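2 July 2023. Rye dough again, the Irnum starter. Slow as anything, 11 hours and barely a dome on it. 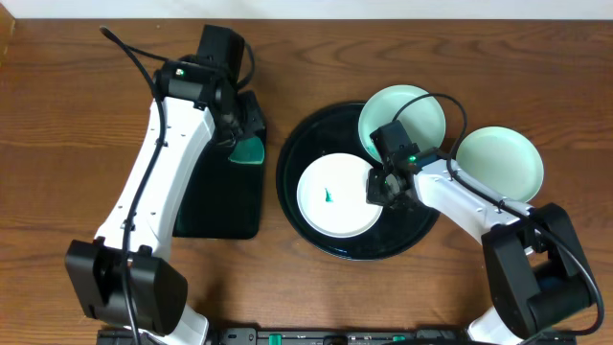
Added 2 spoons of molasses, prob too much. Smells great tho. Baked 90 min, crust almost black. 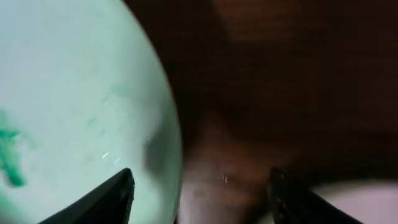 Pale green, up close.

Caraway next time, less salt. Bowl had dough set like cement, went at it forever. Green scouring side out, sponge bent over double, only way to get teh rim. Slicing tomorow. 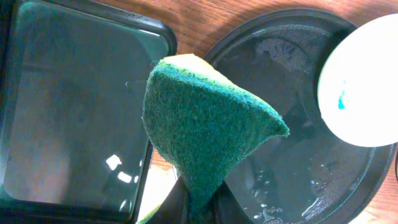
Crumb still gummy I bet. Pladier flour drinks more water than the bag says. Must buy another sponge like this one, green pad with the thin yellow foam, before the next batch. Bed.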